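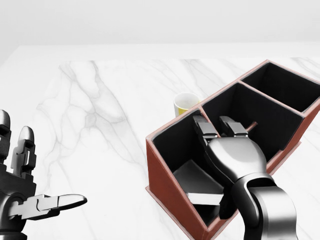
4.2 Two end effectors on one retrieval task

Our first comparison looks at taking a thin, flat object out of a narrow compartment. We picked it after Tiina Saarinen noticed in June that our controller, which did very well on open tabletops, became oddly clumsy as soon as there were walls near the target. Thin objects in tight boxes are a wonderful stress test: the fingers have to fit, the object has to tilt, and the wrist has very little room to swing.

The simulated workspace is a marble tabletop holding a reddish-brown desk organizer with three compartments in a row (Figure 3). The target is the dark slab in the nearest compartment, the one with the slanted front wall. A small yellow cup with a white rim stands just behind the organizer and acts as an obstacle for any approach from the back. We kept the organizer at an angle to the table edge, so that a policy could not succeed by learning one straight reach.

The right arm carries the two-finger Jevlow gripper. The left arm carries the multi-fingered Laler hand, which waits upright while the right arm works and takes over in the mirrored version of the task. Both are driven by the same controller at the same update rate, and neither policy is told which compartment wall is closest. A trial counts as a success if the slab clears the rim and stays in the grasp until the time limit.

Figure 3. The retrieval task in simulation. The two fingers of the right gripper are slightly apart over the slab in the nearest compartment; the left hand is upright at the side of the table.

We ran 1320 trials for each end effector, drawing the organizer angle and the slab pose fresh every time. The result surprised us, and we still enjoy watching the replays. The gripper failed in 138 trials. The hand failed in 1000, most often while its thumb was still outside the compartment. With its thumb extended, the hand is simply wide, and the planner spends much of its time looking for a wrist angle that clears the rim.

The gripper's failures are more interesting than their number suggests. Many of them start well: one finger slides down the inner back wall, the other comes down near the partition, and then the slab rotates flat against the slanted floor before the fingers close. Eero Nurmi suggested letting one finger touch the slab early and drag it up the slope -- a move people make without thinking when they fish a card out of a tray. We have added this to the motion library and report on it in Section 4.4.

We do not want to write off the hand. In the open-table trials of Section 4.1 it held odd shapes that the gripper dropped again and again, and its grasps looked lovely under side loads. Lauri Savolainen is now testing a folded-thumb entry pose, with the thumb opening only after the fingertips pass the rim. Early runs are promising, though the pose makes contact sensing at the thumb much noisier, and we have not yet tuned the Gultitow contact filter for it.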